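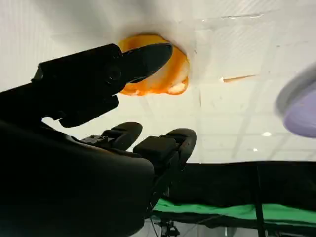
1/ We're on month 3 of leash training with Sundo, our adopted hound mix, and a few people asked how it's going. Long thread. Short version: better, slowly.

2/ When he came home in June he pulled hard enough that I walked him with both hands. He's 62 pounds of shoulder. My wrists hurt by the end of the block.

3/ First thing that helped was shortening the walk. I'd been doing the full loop past the Henriques feed store and back, 1,183 steps from my door. He was fine for the first bit and a mess for the rest. I was giving him lots of practice at pulling.

4/ So for two weeks we only went to the corner and back. Leash goes tight, I stop. Leash goes slack, I say "yes," he gets a treat by my left knee, we walk again. One trip took 11 minutes. It's four houses.

5/ Where you hand over the treat matters. I was holding it out in front of me, so he kept swinging around to face me and then I'd trip on him. By the knee, he stays by the knee.

6/ Treats: he won't work for kibble outdoors. Indoors, sure. Outside it has to be boiled chicken or cheese, cut about as big as a pea. I take it out of his dinner so he doesn't gain weight.

7/ Gear: front-clip harness, six-foot flat leash. I tried a retractable one for a day. It always has some tension on it, so he couldn't tell what a loose leash felt like. Gave it back to my neighbor.

8/ Clementina Marinho runs the Irnumitz group class I go to. She watched us for a minute and told me to quit wrapping the leash around my hand. I was tightening it every time I saw another dog, before he'd even noticed. He was reading that.

9/ Other dogs are still the hard part. If he sees one across the street and can look back at me, we're OK. Any closer and he won't take food. When he won't take food I just turn and leave. No lecture, no yanking.

10/ Squirrels: no progress. I've got nothing for you on squirrels.

11/ He does need to sniff. I let him have one long sniff stop each way, on the grass strip by Nestine Court. I say "go sniff," he gets the whole leash. He pulls less on the way home after that.

12/ Yesterday we did the full loop again for the first time. Pulled twice, both times near the bus stop. I used up a whole bag of chicken.

13/ Next up is walking past the school at 3 when it lets out. We'll start from the far side of the parking lot. Will post how it goes.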